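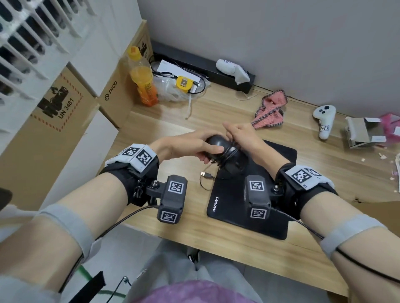 Figure 4-1. Wrist modules fitted to both arms, bottle task at the desk.

August 2018
By Wenche Sundqvist, with corrections from Valter Lundgren

4. Comparing wrist cameras and grippers by hand

This section covers the hand trials that come before any gripper is bolted to the Berel arm. The operator wears one wrist module on each forearm and does the task with bare hands. The recordings are then set beside the same task done with each gripper, using the same module on the same kind of bracket. Sections 2 and 3 must be finished first. If the head camera has been moved since the last session, go back to 3.5.

You will need:

- Two wrist modules, left and right, with brackets
- Two wrist straps with marker blocks
- Two elastic bands for the upper forearm
- Both hand controllers, charged
- The small screwdriver from the Clelimura kit
- The task object, and a mat or pad to work on
- The session sheet (Appendix B)

4.1 Fitting the straps

1. Push your sleeves up past the elbow. Take off any watch or bracelet.

2. Slide the left strap over the hand and seat it just behind the wrist bone, with the marker block on top of the arm. Tighten it until the block no longer rocks when you tap it. You should still be able to make a fist.

3. Do the same on the right.

4. Check that each module faces the fingers. With the hand held flat, the preview should show all the fingertips and part of the palm. If it shows mostly sleeve or forearm, the strap is too far back.

5. Turn each wrist as far as it will go both ways. If the module touches the hand at any point, move the strap back by the width of a finger and try again.

NOTE: The left and right brackets are not the same part. They will go on the wrong arm, and the preview will look almost right, but the marker offsets in the settings file will be wrong for both sides.

CAUTION: Do not carry a module by its cable. The plug end is not strain relieved.

4.2 Routing the cables

1. Lay each cable along the arm toward the elbow.

2. Put the elastic band on over the cable a little below the elbow.

3. Leave a shallow loop between the module and the band. Bend and straighten the wrist. The loop should open and close without pulling on the module.

4. Run the rest of the cable behind you, clear of the chair.

5. Plug in the left module first and wait for it to show up in the list. Then plug in the right.

If only one module shows up, swap the two cables at the hub. If the missing side changes, the fault is in the hub port. If it stays the same, try a spare cable before opening the module.

4.3 Checking the markers

Every marker block and every module carries square markers that the head camera uses to place the hand. They have to be clean and flat. A lifted corner is enough to tilt the result.

1. Wipe the markers with a dry cloth. No alcohol. It dulls the print.

2. Sit as you will sit for the task, with the head camera on.

3. Hold both arms out over the desk and open the marker view. Each block should be outlined in green.

4. Move both hands slowly to the edges of the work area and back. Watch for the outline to drop out. Short dropouts near the edge are normal. Dropouts in the middle are usually glare, so turn off the desk lamp and try again.

5. Cross your hands once, left over right, then right over left. The labels must stay with the correct arm.

If the labels swap, close the marker view, check that the left block really is on the left arm, and repeat step 5. If they still swap, load the settings file again from the Dutstead folder. Do not edit the file by hand.

4.4 Preparing the desk

1. Place the mat or pad within easy reach. The task starts and ends on it.

2. Move loose cables away from the mat. Things at the back of the desk can stay where they are, provided that they stay there for the whole session.

3. Set the hand controllers down where you can reach the right one without standing up. Its trigger starts and stops a recording.

4. Write the controller label on the session sheet. Frøydis Lie found a set of January recordings filed under the wrong station, and this line on the sheet was added afterward.

NOTE: A plain wall behind the desk is best. A patterned curtain or a shelf full of printed boxes can slow down the marker search. If you can't avoid it, shrink the search area in the settings until the wall is outside it.

4.5 Recording the bottle task

The bottle task was picked for its awkward grip change. The body is smooth and round and the neck is ribbed, and a gripper that holds one part well may slip on the other. It also needs both hands, which shows up any timing difference between the two modules.

1. Stand the bottle on the mat.

2. Press the trigger, put the controller down, and rest both hands on the desk for a slow breath. The software uses the still period to line up the two cameras.

3. Pick up the bottle by the body with the left hand.

4. Turn it on its side over the mat and bring the right hand to the neck.

5. Press the right fingers against the ribs and twist a quarter turn, then back. Don't open the bottle.

6. Let go with the right hand, stand the bottle up, and release.

7. Rest both hands on the desk again. Pick up the controller and press the trigger.

8. Repeat until the counter on the screen shows that the set is full.

Work at a normal speed. Operators tend to slow down and pose the hand for the camera, and those recordings are no use for comparison. If you fumble, carry on and finish. Mark the try with an F on the sheet. Fumbles are kept.

CAUTION: Use an empty bottle. The modules are not sealed against liquid.

4.6 Repeating the task with a gripper

1. Take off both straps. Leave the head camera and the mat where they are.

2. Mount the first gripper on the Berel arm as described in Section 5. Fit the wrist module to the gripper plate with its own bracket screws. Longer screws will reach the board.

3. Run the matching half of the task. With one arm fitted, this means the body hold and the neck twist are run as separate sets, with the bottle held in the bench clamp for the twist.

4. Change grippers and run both sets again. We compare three:

Two-finger, flat pads. The reference. Holds the body well when the pads are new. Slips on the neck unless it closes across the ribs squarely.

Two-finger, curved pads. Better on the body, and more forgiving if the bottle is off center. The curve hides part of the neck from the module, so expect more gaps in the video.

Three-finger. Slowest to close and the best at twisting. The third finger crosses the lower part of the camera view. Arvid Granström has had good results with the module turned to the side, but the stock bracket doesn't allow it, and results taken that way should be kept in a separate folder.

5. After every gripper change, repeat 4.3 steps 3 and 4 with the arm in place of your own.

Pads wear. Replace them after 2,000 closings and write the change on the sheet. Don't compare a fresh set on one gripper with a worn set on another.

4.7 Reading the results

Open the Amegashie viewer and load the hand set on the left and the gripper set on the right. Look at these in order:

Object in view. The share of each recording in which the wrist camera can see the contact point. Hand recordings will often score lower than people expect, as fingers cover a lot.

Slip. Marked by the viewer where the bottle moves against the fingers or pads. Check each mark by eye. Reflections on a dark, glossy bottle set it off now and then.

Left and right offset. Should be less than 3 frames for the hand set. If it's more, the still period in 4.5 step 2 was too short, and the set has to be recorded again.

Marker loss. Any try with a loss at the moment of the twist is left out of the comparison. The viewer grays these out but does not delete them.

Error 3386 on loading means that the two sets were recorded with different settings files. Njål Solberg has a script that converts the older ones. Ask before converting anything, and keep the originals.

4.8 Putting the equipment away

1. Close the software before unplugging the modules.

2. Unplug the right module, then the left.

3. Slide off the bands before undoing the straps, so the modules don't hang from the cables.

4. Coil the cables loosely. Do not wrap them around the modules.

5. Check the bracket screws. They work loose over a long session, the left more than the right.

6. Put both controllers on charge.

7. Sign the session sheet and leave it with the equipment. Settings changed during the session go on the back.

Continue to Section 5 for gripper mounting and torque limits.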